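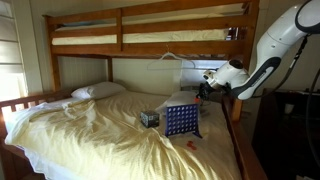 Torquil Imrie told me under my last post that I should bin every demo where I hesitated, and I've been stewing over it ever since. So I'm asking properly!

## How clean do remote-control demos need to be for small, flat things on fabric?

**Skemow**, 9 July 2020

I'm driving the arm by remote control to teach it to pick up bottle caps and a few bigger bits from on top of a bedspread. I've recorded 33 demos so far. The bigger things go fine. With the caps I dither: I come down, see on the wrist view that I'm off to one side, back up a bit, have another go. Quite a lot of my recordings have a wobble like that in them.

When I let the arm try on its own it does the wobble too, sometimes over and over, and then closes on a pinch of cloth. Do I throw out all the wobbly ones and start again, or is there something in there worth keeping? I'm training for 3000 steps a go, if that matters.

### Effie Laing

Don't bin them all, please! There are two sorts of wobble and they want treating differently. If you missed, saw you'd missed and moved over to fix it, keep it, as the arm needs to see how to get out of trouble. If you just hung there in mid-air thinking (I do this constantly, usually while trying to remember which way the twist goes), trim the pause out. The arm can't see you thinking. All it gets is a long stretch where the picture is the same and the right thing to do is apparently nothing.

For the caps, I'd sort out your approach before recording any more. Pick one side to come in from and stick to it, get the fingers open wide well before you're low, and look at where the cloth is humped up, because a cap on a fold wants a different height from one lying in a dip. Then do 6 in a row without saving, just to get your hands warm.

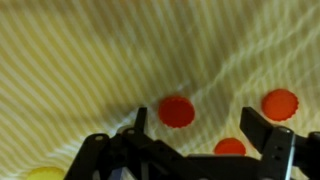

### Lennox

just do more demos. I had the same thing and it went away

### Standby

Mostly with Effie, but I'd add that you should drive from the wrist view only. I used to peek over at the real arm whenever I got nervous, and of course the arm hasn't got my eyes, so I was using information it would never have. My demos got uglier for an evening and the results got a lot better.

Same goes for the bigger stuff, by the way. Something like a Connect Four grid feels easy so you get sloppy with it, and then one finger is against the plastic and it's leaning over before you've decided where to hold it.

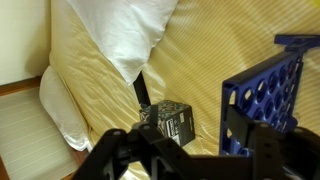 What helped me was saying the grip out loud before I started moving, "top edge, from the right", and then doing that and nothing cleverer. If I changed my mind halfway I stopped the recording and went again. I also shuffle everything about every 4 demos, otherwise it seems to learn the spot and not the object.

No idea on the 3000 steps, I've always just left mine going while I have my tea.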